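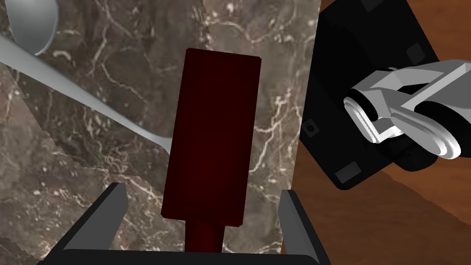 Dunham mount, slipping in declination

djang_618
I have the Dunham equatorial mount with an 8-inch tube. After I balance it carefully, the declination axis still slips when I point near the zenith. Is the clutch worn, or is my balance wrong?

Treloar_A
Balance it again with the camera and the dew shield on. Many people forget the shield.

djang_618
I did it with everything attached, also the finder.

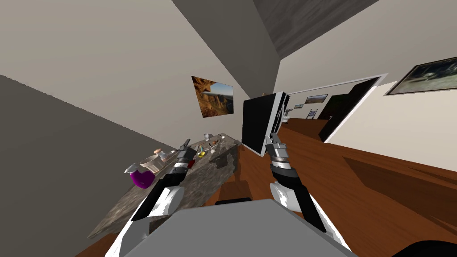
The slip is small, but after a few minutes the star has left the center of the eyepiece. I tightened the lever as much as I dare.

mahuika_south
Then it is the clutch pad. Mine was shiny like glass. I cleaned it with alcohol and it holds.

Treloar_A
I don't agree. A pad does not slip only at the zenith. Check if a cable is pulling.

djang_618
The hand control cable is quite short, I must say. I will try both, the cable first.

Recent topics
Polar alignment without a view of the pole
Iltley focuser, too much play
Selling: Grakolar 2-inch diagonal
Dew heaters in April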